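How to Find and Fix a Running Toilet

A toilet that keeps running after the flush is one of the easier plumbing problems to sort out without calling anyone. A steady leak into the bowl can waste 200 gallons a day, and a slow one can go on for months before it shows up on a bill.
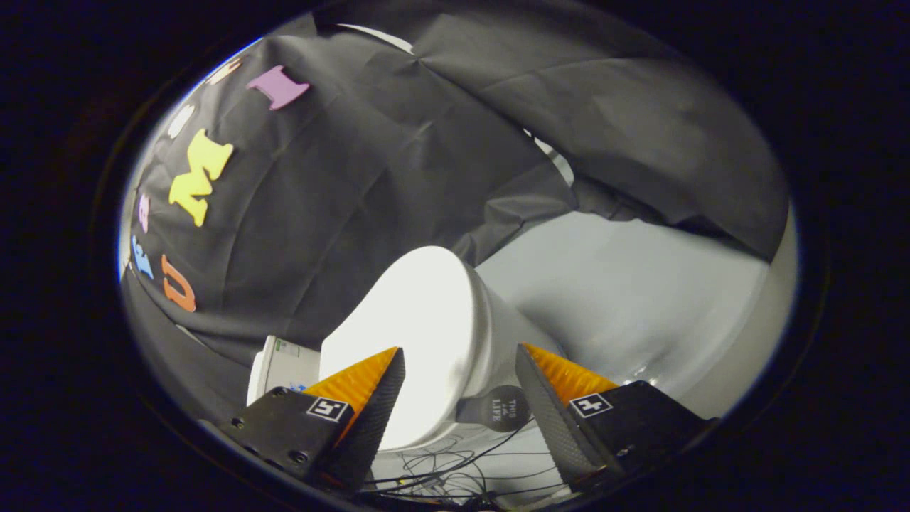

Most of the trouble comes down to one of two parts inside the tank: the flapper at the bottom, or the fill valve on the left. Start with the flapper. It costs less and fails more often.

What you need

Food coloring or a dye tablet
An adjustable wrench
A sponge and a small bucket
A towel
A replacement flapper, and possibly a fill valve

Check for a leak

Take the lid off the tank and set it flat on a towel, well out of the way. Tank lids crack easily and a matching one is hard to find. Put ten drops of food coloring in the tank water and leave the toilet alone for half an hour. If color shows up in the bowl, water is getting past the flapper.

If the bowl stays clear, look at the overflow tube, the open pipe standing in the middle of the tank. Water trickling over the top of it means the level is set too high or the fill valve isn't closing. Skip ahead to the fill valve section.

Look at the chain first

Before you buy anything, check the chain between the flush lever and the flapper. With the flapper closed there should be a small amount of slack, half an inch or so. A tight chain holds the flapper open a hair. A long one can get caught underneath it. Move the clip up or down a link and flush a few times.

Replace the flapper

1. Turn the shutoff valve clockwise until it stops. It is usually on the wall behind the toilet, near the floor. Don't force an old one. If it won't move, shut off the water to the house instead.

2. Flush and hold the lever down to empty the tank. Sponge out what is left.

3. Unhook the chain, then pull the ears of the old flapper off the two pegs on the overflow tube. Old rubber leaves black smears on your hands, so wear gloves if that bothers you.

4. Run a finger around the rim of the drain opening. Wipe off any grit or scale with a damp cloth. A new flapper won't seal on a rough seat.

5. Push the new flapper onto the pegs and hook up the chain. Flappers come in two-inch and three-inch sizes, so take the old one to the store with you.

6. Open the shutoff valve, let the tank fill, and do the dye test again.

Adjust or replace the fill valve

The water line should sit one inch below the top of the overflow tube. Many tanks have a line molded into the back wall. On a newer valve, turn the screw on the side to lower the float. On an old ball float, turn the screw at the top of the valve — bending the arm works too, but it rarely stays put.

If the valve still hisses after that, replace it. With the water off and the tank empty, disconnect the supply line underneath, loosen the plastic locknut, and lift the valve out. Have the bucket under it. Set the new valve to the right height before it goes in, tighten the locknut by hand plus a quarter turn, and reconnect the line. Clip the small refill tube to the overflow tube so that it points down the pipe without reaching below the water.

Turn the water on slowly and feel around the nut with a dry paper towel. Check it once more the next morning, and again after a week. If it drips, give the nut another small turn and no more than that — overtightening can crack the tank.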